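# How an Animal Shelter Works

*An explainer for young readers from the Umach Animal Shelter*

An animal shelter is a place where cats, dogs, rabbits and other pets stay when they do not have a home. Some of them were lost. Others were brought in by families who could no longer keep them. Last year the Umach shelter took in 1,518 animals. More than 1,000 of them were cats, and most of the cats arrived between spring and November, when many kittens are born.

## The first day

Every animal that arrives is checked by a member of staff. The animal is weighed, and its eyes, ears, teeth and coat are examined. Staff also pass a scanner over its shoulders to look for a microchip.

A microchip is a tiny device, the size of a grain of rice, that sits under the skin. It holds a number. If the owner has registered that number, the shelter can find the owner's telephone number and call. Many lost pets go home this way on the same day.

If there is no microchip, the shelter keeps the animal safe and waits for its family to come forward. In Umach the waiting time for a cat or a dog is 12 days. 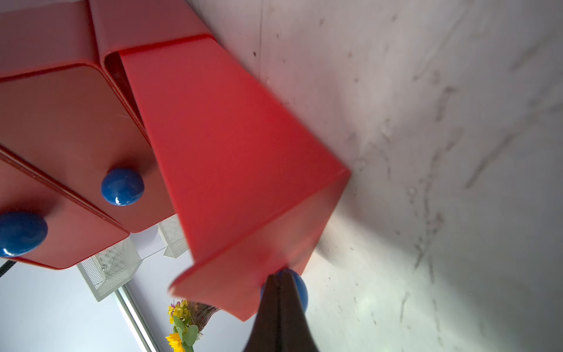 During this time the animal has its own card. The card lists what it eats, which medicines it needs, and how it behaves with people. A cat that hides at the back of its pen may simply be frightened. Staff write this down so that everyone knows to move slowly and speak softly.

## Getting ready for a new home

When the waiting time is over, the animal may be adopted. To adopt a pet means to take it into your family and care for it for its whole life. Before that can happen, a veterinarian gives the animal its vaccines. Most cats and dogs also have an operation so that they cannot have babies.

Some animals need extra time. Very young kittens, and pets that are recovering from an illness, may live with a foster family until they are strong enough. The shelter works with foster homes in Umach and in the nearby towns of Cludurari and Holora.

## Choosing a pet

Adults must sign the adoption papers, but children are welcome at the meeting. The shelter asks every member of the household to attend. Please sit on the floor, keep your hands low, and let the animal come to you.

The adoption fee for a dog is $180. This helps pay for the vaccines, the operation and the microchip.

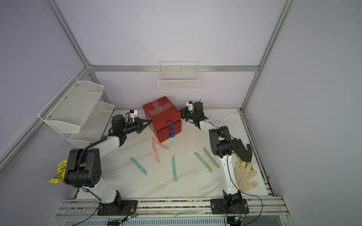 Yang wrote to ask whether a cat forgets its foster family after it is adopted. Cats can remember people for a long time, but they also form new bonds. A newly adopted cat may be quiet for several days. It should have one calm room with food, water, a litter box and a place to hide, and it may explore the other rooms when it is ready.

## Words to know

**Foster:** to care for an animal in your home for a short time.

**Stray:** an animal found outdoors without its owner.

**Vaccine:** a medicine that helps protect the body from a disease.

**Veterinarian:** a doctor who treats animals.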